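# Chapter 5: Choosing a Kit You Can Live With

By now you've met arms, joints, and grippers one at a time, and I'm guessing you'd like to put some of them to work. So would I! This chapter is about buying (or renting) a whole kit, the kind that comes in a few boxes with a manual and a support number, and about how to judge one before you hand over your money.

I'll use the Povum kit all the way through. It's made by a small firm called Iveck, it costs $3000 with the wrist camera included, and I've spent more evenings with it than my family would like. My colleague Tươi Hoàng prefers the Zutine rental plan at $772 a term, and you'll get her side of the argument in the second half of the chapter.

Our test job is a dull one, on purpose: handling a mug at a kitchen sink. Sales pages love big factory floors, but a sink tells you so much more about a kit – dark basin, bright counter, shiny metal, and a faucet right where the arm would like to swing.

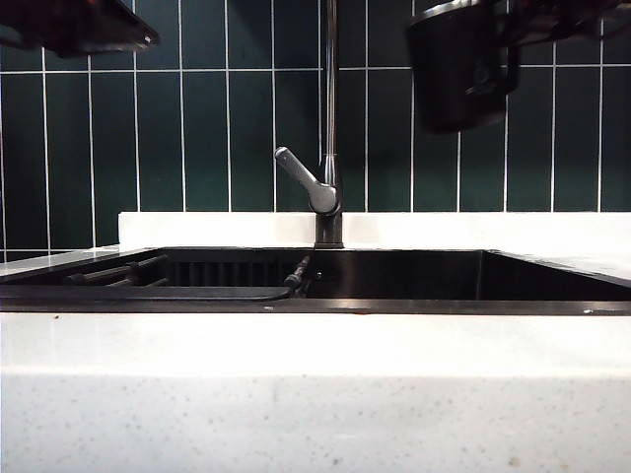
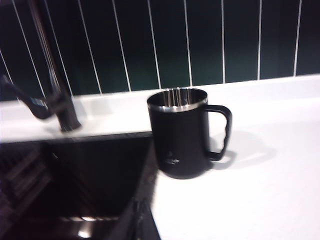
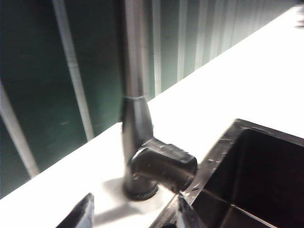

Before you read any reviews, write down the job you want done in one plain sentence. Mine was "Pick up a mug by the sink and put it on the rack." Then go through the spec sheet with that sentence next to you and cross out everything that doesn't touch it. Top speed? Gone. Nine hundred sample programs? Gone, mostly (I kept two). What I had left was reach, grip width, camera quality in mixed light, and how long a new finger pad takes to ship.

That last one bit me. Iveck answers email quickly, but pads come from a supplier called Sukprasert and I waited 5 days for mine, with a class on the fourth. Order spares with the kit.

Section 5.1 starts with reach. You'll need a tape measure, a pencil, and the counter you plan to work on.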